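Vider un tas de pierres sur une place pavée sans abîmer le dallage, vos conseils ?

Catégorie : Extérieur, terrasses et pavages
3 réponses

Question posée par pivoine_et_brouette

Bonjour à tous ! Je viens vers vous parce que je tourne en rond depuis la fin de l'hiver. Je fais partie de l'association de quartier de la place Westerberg et on a récupéré les pierres d'un vieux muret démonté au bout de la rue. Super affaire, de la belle pierre claire, sauf que le transporteur a tout benné directement sur la place, sur le dallage neuf (enfin, neuf, posé il y a 6 ans). On veut s'en servir pour monter des bordures de jardinières, mais pas avant le mois de mai, donc il faut déplacer tout ça d'ici là vers la cour de l'ancien entrepôt Gimwood, à 32 mètres en gros au bout de la rampe.

Mon souci principal, c'est le sol. On a un dallage beige avec des bandes gris foncé qui se croisent et qui dessinent une espèce d'étoile, c'est un peu la fierté du coin, et je n'ai pas envie qu'on me reproche des éclats pendant dix ans. Les dalles beiges sont plutôt tendres, il suffit de traîner une chaise en fer dessus pour que ça marque. 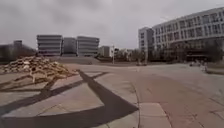
On serait 8 pour le chantier, avec quatre brouettes et peut-être un diable. La mairie ne veut pas d'engin à chenilles sur la place, et je la comprends. Il y a une petite pelle sur pneus chez le loueur Weltovness, mais je ne sais pas si c'est mieux ou pire que les bras. Et puis il y a la question des taches : certaines pierres tirent sur l'ocre et le brun, et j'ai lu que ça pouvait déteindre sur de la pierre claire avec la pluie. Vrai ou pas ? Est-ce qu'il faut bâcher en attendant ?

Dernière chose, par quel bout on commence ? Mon beau-frère veut attaquer par le milieu « pour faire baisser la montagne », moi ça ne me plaît qu'à moitié.

Merci d'avance pour votre aide !

Réponse de truelle_du_dimanche (meilleure réponse)

Salut ! J'ai eu presque le même chantier devant la salle de Wisivholm, avec du moellon calcaire, donc je te raconte comment on s'y est pris.

On a commencé par balayer, et bien, tout le trajet des brouettes. Ce qui raye les dalles, la plupart du temps, c'est le petit gravillon coincé sous la roue ou sous la semelle, bien plus que la grosse pierre. Ensuite on a posé de vieilles moquettes et par-dessus des plaques de contreplaqué bout à bout, jusqu'à la rampe. Vérifie bien les raccords entre plaques, c'est là que les brouettes sautent et que tout se renverse (du vécu, et j'ai encore la cicatrice au tibia).

Pour l'ordre, je suis de ton côté : attaque par une extrémité, là où le tas est bas, et avance petit à petit. Tu prends toujours les pierres du dessus, jamais celles du pied, sinon le reste descend d'un coup. Si tu creuses au milieu, tu te fabriques deux pentes instables et vous allez travailler au fond du trou. Ton beau-frère peut s'occuper du café !

Les gros blocs, à deux, en les basculant sur une planche. Et trie tout de suite : les belles faces d'un côté, les morceaux pour le remplissage de l'autre. Nous, on ne l'avait pas fait et on a tout remanipulé en juin, quelle galère.

Pour les taches, oui, ça arrive avec les pierres ferrugineuses. Essaie avec un morceau bien brun posé mouillé sur une dalle de rebut pendant quelques jours, tu seras fixée. Si ça marque, il y a des produits pour la rouille sur pierre, mais fais toujours un essai dans un coin et évite l'acide sur du calcaire, ça l'attaque. Côté bâche, je mettrais quelque chose qui laisse passer l'air, et lesté avec des sacs de sable.

Ah, et des gants épais, des chaussures de sécurité. Les baskets, non.

Réponse de lolo_pave

prenez la mini pelle et puis c'est tout, à 8 vous allez y passer le week-end et avoir mal au dos toute la semaine. sur pneus ça marque pas si tu tournes pas sur place. nous la loc de la pelle plus la remise en état de la cour on s'en est sorti pour 2,000 euros mais c'était un bien plus gros volume

Réponse de mousse_et_joints

Je ne suis pas tout à fait d'accord avec la pelle. Le pneu passe peut-être, mais le godet qui racle le fond du tas, lui, ne passera pas, surtout sur des dalles tendres. À la rigueur la pelle pour le haut, et la dernière couche à la main.

Pense aussi aux joints ! Une fois le tas parti, il va rester de la poussière et des petits éclats partout entre les dalles. Balai à poils durs d'abord, à sec, puis rinçage au jet doux. Surtout pas le nettoyeur haute pression : chez moi il a vidé les joints en un après-midi et j'ai tout regarni à quatre pattes au mois de mars, sous la flotte. Et si tu trouves une dalle qui bouge après coup, note l'endroit à la craie et préviens la mairie avant que quelqu'un ne se prenne les pieds dedans.

Commentaire de pivoine_et_brouette

Merci beaucoup à tous les trois ! On part sur moquette + contreplaqué et tout à la main, en commençant par un bout. Pour l'essai de tache, j'ai une chute de dalle dans ma cave, je lance ça ce soir. Quelqu'un sait si le contreplaqué de coffrage d'occasion suffit, ou s'il faut une épaisseur particulière ?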